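The Long Ripening: How a Northern Town Learned to Store Its Fruit

When the produce exchange at Skaltside opened its first ripening room, most of the fruit that reached the town had already spent weeks in transit. It came by sea, then by rail, and then by truck over the pass, and much of it was sold too hard to eat or too soft to keep. Households had grown used to both. The exchange was founded on the view that the last days before sale deserved as much attention as the long journey that preceded them.

Today the exchange supplies 834 shops, schools and hospital kitchens across the region. Its warehouse stands beside the old freight yard and holds 12 ripening rooms, each managed according to the fruit inside it. Bananas and mangoes make up the greater part of the trade. Avocados, which were hardly known in the district a generation ago, now occupy three rooms throughout the year and a fourth from June until the end of summer.

The avocado presents particular difficulties. It does not ripen on the tree, and a grower may leave it hanging for months after it has reached maturity. Once picked, it begins to soften, and cold storage can only slow the process. Fruit from a single orchard may vary by several days, depending on its age at picking and its place in the load. A buyer who treats a pallet as uniform will disappoint a good share of customers.

Igor Procházka, who has directed quality at the exchange since its second year, trained as a grain inspector and came to fruit with some reluctance. "Grain waits for you," he said in his office above the loading bays. "An avocado has made its own plans. Our task is to learn what they are before the customer does."

His department opens cartons from every delivery and records the firmness, weight and skin condition of the fruit. Color is noted, although the staff place limited trust in it. Some varieties darken as they ripen, while others remain green until they are ready to eat, and shoppers accustomed to one kind often misjudge the other. The exchange now prints a short guide for retailers, which advises a gentle press near the stem and asks that customers be discouraged from squeezing the middle of the fruit.

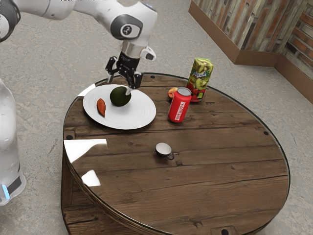 A green avocado at a round wooden table, in a computer rendering.

Bruising remains the largest source of loss after the fruit leaves the warehouse. The damage seldom shows on the skin. It appears when the fruit is cut at home, by which time the shop has no means of knowing where the fault occurred. In a study carried out with Nundance, a regional grocer, the exchange followed 2,000 avocados from the ripening room to the display shelf. Handling by shoppers accounted for more bruises than the truck journey and the unloading combined. Nundance has since reduced the depth of its displays and sells a part of its stock in paired cartons marked with the expected day of readiness.

The results have encouraged other changes. Brendilent, the haulage company that serves the mountain villages, has revised its schedule so that ripened fruit leaves Skaltside at four in the morning and reaches the most distant stores before they open. Drivers receive a separate sheet for each class of produce, with instructions on temperature and stacking. Ripened avocados travel on the upper tier and are unloaded last.

Smaller communities have made arrangements of their own. At Bråten, where the single shop serves a valley of scattered farms, orders are taken by telephone and fruit is sent at two stages of ripeness, half for immediate use and half for the following week. The shop reports that it discards far less than it once did. It has also begun to sell softened fruit at a reduced price, with a recipe for soup tucked into the bag.

The exchange is now considering its next investment. The older rooms rely on fans that distribute air unevenly, and fruit in the corners can lag behind the rest by a full day. Replacing them would take 30 weeks and require the rooms to be closed in turn. Members will be asked to approve the first stage of the work before the summer deliveries begin. Until then, the cartons in the corners will continue to be moved by hand each evening, and the department will go on opening its samples at half past five in the morning, before the first of the shop trucks is loaded.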